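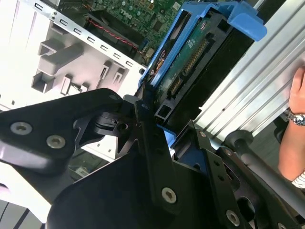 駅からのシャトルバスは、案内状では午前のうち何本か出ることになっていたが、私が着いたときに停まっていたのは社名のステッカーを貼ったワゴン車で、運転手は受付も兼ねていた。六月の、降るのか降らないのかはっきりしない朝である。後部座席には同業らしい人たちが黙って並び、全員が同じ青い封筒を膝に載せていた。中古パソコンの再生をやっている会社というのは、こういうときだけ互いの顔を見ないようにする。

行き先は Telero の見学会。廃棄・返却パソコンからハードディスクを抜き取るためのロボットキット「Pillik」を、実機で見せてくれるという。うちの作業場でも毎月かなりの台数を人の手で開けているので、半分は仕入れの検討、半分は冷やかしのつもりで申し込んだ。冷やかしのほうは会社に言っていない。

先にキットの中身を書いておく。Pillik は腕と手先と固定台がひと揃いになったもので、腕そのものはよそのメーカーの既製品を使うこともできる。手先の根元に小さなカメラがついていて、ケースの中をのぞき込みながら動く。動作を教えたり直したりするソフトが Jin。国内での販売と保守は Clasteck という会社が受け持つ。つまり何か困ったときに電話する先は Clasteck で、Clasteck が困ったときに電話する先が Telero である。Telero が困ったときの話は出なかった。

スリッパに履き替えて会議室に通され、まず三十分ほどスライドを見た。リース返却機の市場がどうとか、情報漏えいの件数がどうとか、グラフはどれも右に行くほど高くなっていた。隣の席の人がメモをとっていたので覗いたら、昼の弁当の種類を書いていた（唐揚げか鮭か選べた。私は鮭にした）。

作業場に移ってからは面白かった。説明役は Kaiwen Kong さんという技術の人で、スライドの担当者と交代したとたん、言葉から形容詞が減った。「これは Dell のデスクトップです。ディスクは青いキャディに入っています。これを外します」。以上である。あとは機械が動くのを見ていろ、という顔をしていた。

固定台のアルミのレールにケースを当てて斜めに置き、黒いグリッパが内側に入っていく。キャディには取っ手のような張り出しがあり、人間ならまずそこに指をかける。ところが Pillik の細い指先は反対側、ディスクの下の縁のあたりへ寄っていった。なぜ取っ手を使わないのかと誰かが訊くと、Kong さんは「取っ手がない機種もあるので」と答えた。訊いた人は納得していたが、私は少しだけ、取っ手が気の毒になった。

見どころは、というか見ているこちらが息を詰めるのは、赤と黒の細いケーブルの処理である。ファンの黒いカバーの上を斜めに渡って、キャディのほうへ伸びている。ベテランのパートさんなら小指でひょいとよけるところだ。Pillik はよけない。いったん止まり、カメラの向きを変え、考えているような間をおいて、別の角度から入り直す。Jin の画面では、その間に候補の経路が何本も出ては消えていて、これを眺めているだけでかなり時間がつぶせる。うちに入れたら、作業者が画面ばかり見て手が止まる気がする。

抜き取りの実演は続けて何台かやってくれた。うまくいった回は拍手したくなるほどあっさりしていて、実際に前列から拍手が出た。うまくいかなかった回もあった。指先がキャディの縁で滑り、グリッパが固まったように停止し、画面に黄色い表示が出た。Kong さんはケースをレールに押しつけ直し、再開のボタンを押し、何もなかったように説明に戻った。こういうところで慌てない人は信用したくなる。もっとも、一日に何度もやっていて慣れているだけかもしれない。

ここで質問の時間になり、わりと遠慮のない質問が出た。以下、私のメモから。

対応機種について。現在、手順が登録済みなのは19機種。一覧表をもらったが、うちで扱う量が多い順に照らしてみると、上のほうはだいたい載っていて、途中から急に載らなくなる。載っていない機種は Jin で手順を教えればよいとのことで、教えるのにかかる時間を訊いたら「機種と、教える人によります」という返事だった。正しい。正しいが、稟議書には書けない。

ネジについて。Pillik はネジを回さない。側板を開け、ネジ留めのものがあれば外すところまでは人がやる。カタログの表紙に「抜き取り工程を自動化」とあるのは、文字どおり抜き取りの部分だけのことだった。私の隣の弁当の人は、ここで初めてまともなメモをとった。

小型機と一体型について。固定台に載らない。別売りの台を開発中とのこと。「開発中」の言い方が Kong さんにしては柔らかかったので、まだ図面なのだろうと思う。

ディスクの傷について。基板が露出している面を指で押さないのか、という質問は私がした。抜いてすぐ破砕するところはいいが、うちは消去して再販する分がある。答えは、接触してよい範囲を Jin で指定できる、初期設定では縁だけ、とのことだった。実演を見ていた限り、たしかに指先は下の縁のほうに当たっていた。ただし滑ったあとにどこに触るのかは、もう少し近くで見たかった。

安全柵について。力を抑えた設定なら柵なしで運用できるという説明だった。実際、実演の間も、レールに手を添えている人がいた。腕時計をしたままである。うちの作業場では金属の腕時計は入り口で外させているので、ここだけは全員で目を見合わせた。あとで Clasteck の営業の人に訊いたら「お客様の規程に合わせて運用ください」と言われた。営業の人の手首にも立派なのがはまっていた。

値段の話は別室で、Clasteck がひとりずつ呼んで行った。病院の問診に似ている。見積もりは構成で変わるし、口外しないでほしいと言われたので金額は書かない。書けるのは配布資料にあった消耗品のことで、指先の樹脂パッドは3,000回の抜き取りを目安に交換、と印刷されていた。パッドの単価は「お問い合わせください」。問い合わせるために来ているのだが、と思いながら問い合わせたら、後日メールで、となった。

導入の最小単位も訊いた。1台からでもいいが、推奨は2台だという。片方が教え込みの最中でも、もう片方が働けるように。うちのように人手が足りなくて機械を見に来た会社に、機械の交代要員を勧めるあたり、よくできた話だと思う。

昼は鮭がおいしかった。唐揚げの人たちは静かだったので、そちらの出来はわからない。食堂の壁には、抜き終えたキャディが色別にかけて飾ってあり、それを背景に記念撮影をする人までいた。私も一枚撮ってもらったが、目をつぶっていたので載せない。

午後は希望者だけ、Jin での教え込みを体験できた。腕を手で持って動かし、ここで止める、ここで指を閉じる、と覚えさせていく。腕は思ったより軽く、思った場所には行かない。私の教えた手順をそのまま再生すると、グリッパはケースの内壁に並んだ灰色の樹脂の爪へまっすぐ向かっていき、手前でぴたりと止まった。Jin が止めたのである。Kong さんは画面をちょっと見て「ここは皆さん引っかけます」と言った。慰めだったのか統計だったのか、顔からは読み取れなかった。

二度目はどうにか抜けた。抜けると嬉しい。悔しいことに、かなり嬉しい。若い社員に触らせたら勝手に上達するだろうし、たぶんその社員は側板のネジを回す係に戻りたがらない。導入後の人員配置という欄が社内の検討書にあるのだが、いつも空白で出していたそこに、今回は書くことができた。

速さについても触れておく。熟練の人間と比べれば遅い。これは Telero も隠しておらず、資料にもそう書いてある。売り文句は、昼休みも同じ速さで遅い、というほうにある（資料の表現はもう少し上品だった）。うちの場合、返却が集中する時期には、開梱待ちの山が200台を超える。そこに Pillik を置いたとして、側板を開ける人間がつきっきりになるのなら、その人がついでに抜いたほうが早い、という意見は必ず出る。出すのは工場長で、私はまだ反論を思いついていない。並べて開けておいて夜に抜かせる、という使い方ができるかと訊いたところ、ケースを載せ替える装置は別売りで、これも開発中だった。

良かった点も書かないと不公平なので書く。止まり方がいい。引っかかったときに力まかせに引かず、黙って止まって人を呼ぶ。うちの作業場で壊れるコネクタの大半は、急いでいる人間が折っている。再販分の歩留まりだけで考えれば、遅くて気長な手というのは悪くない。それから、抜いたディスクの記録が写真つきで残る。顧客から「本当に抜いたのか」と訊かれるたびに台帳と棚を往復している身としては、いちばん欲しいのはこの機能だった。そこだけ売ってくれませんかと営業の人に言ったら笑われた。冗談だと思われたらしい。

帰りのワゴン車では、行きと違って少し話が出た。弁当のメモの人は同じ県の同業で、来月もう一度、自社のケースを持ち込んで試すという。持ち込みテストは無料で、申し込みは Clasteck の窓口へ。条件は、側板を開けた状態で渡すこと、ディスクは消去済みのものを入れておくこと。うちも申し込んだ。持っていくのは一覧表に載っていない機種ばかりにするつもりで、候補はもう棚の奥から出してある。腕時計は置いていく。

もらった資料はスキャンして共有フォルダの「設備検討」に入れた。パッドの単価のメールはまだ来ていない。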